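Can a robot do basic housework yet or still no?

Asked in Home & Appliances, 3 answers

Trying to figure this out for my mom before January. She lives alone, knees are bad, cant really bend. Needs floors done, clothes put away in drawers, doors opened and closed. Sliding doors mostly, the heavy wood kind. Budget is $2000, maybe a bit over. Do the ones with arms do any of this for real or is it all videos. She already has a Drivo for the floor and it gets stuck on the door track every time. Thanks

Answer 1

No. Get a cleaner twice a month.

Answer 2 (Nisha Rana)

Depends which chore. Floors yes, been solved for years, flat rooms anyway. Drivo stuck on the track = get a threshold ramp, under $200, fixes most of it. Measure the track first, the low ones only climb so much.

Arms are another story. I test this stuff in simulation for work, small shop, Promomden. Sliding doors are harder than they sound. Robot has to get its fingers on the edge or the frame, pull sideways, and roll its base along without banging the panel. Then fit through with both arms tucked. We ran one door task 1307 times last winter and I still wouldnt let it near a real glass pane. Heavy door, worse. A door that sticks, forget it.

Drawers are a bit better. Opening is ok if theres a decent handle. Folding and putting clothes in neatly, slow, very slow. You'd be done before it got the first shirt flat.

And for $2000 you are not getting two arms that are safe around a person with bad knees. Not close. Stuff at that price is a toy or a vacuum.

What I'd do for your mom: ramp for the vacuum, new rollers on the doors (huge differnce, my aunt can push hers with one finger now), and a long reacher from the drugstore. Look again in 3 years.

Pic at the bottom is the kind of room we test in, sim only.

Answer 3

disagree w/ above a little, my brother in Finotcombe has one that brings him drinks from the kitchen. but he leaves every door open for it so idk if that counts. also it was way more than 2000

Comment from asker: ok ramp and rollers it is. Does the ramp need screws or just tape? She rents

Reply from Nisha Rana: Tape is fine, the double sided outdoor kind. Clean the floor first or it peels
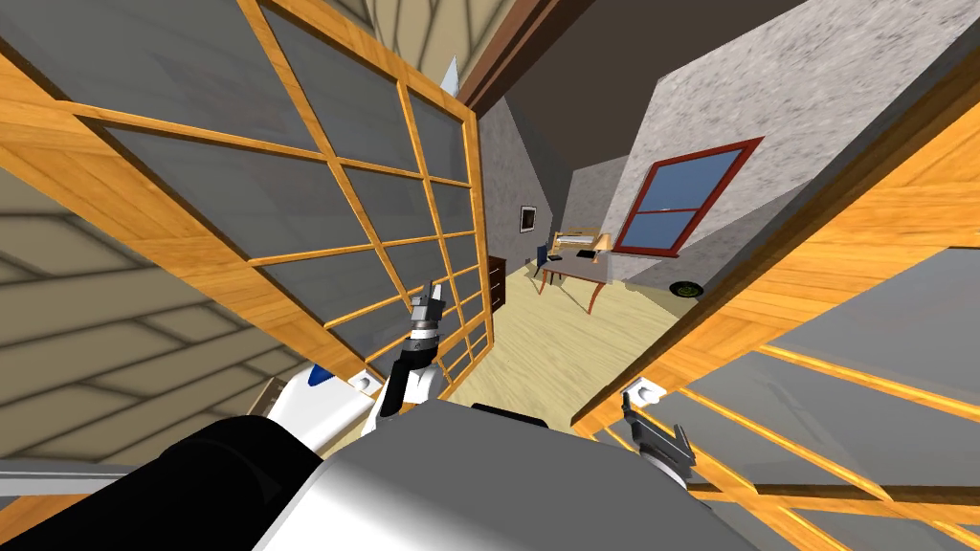 Simulated room, sliding doors, from the robot's side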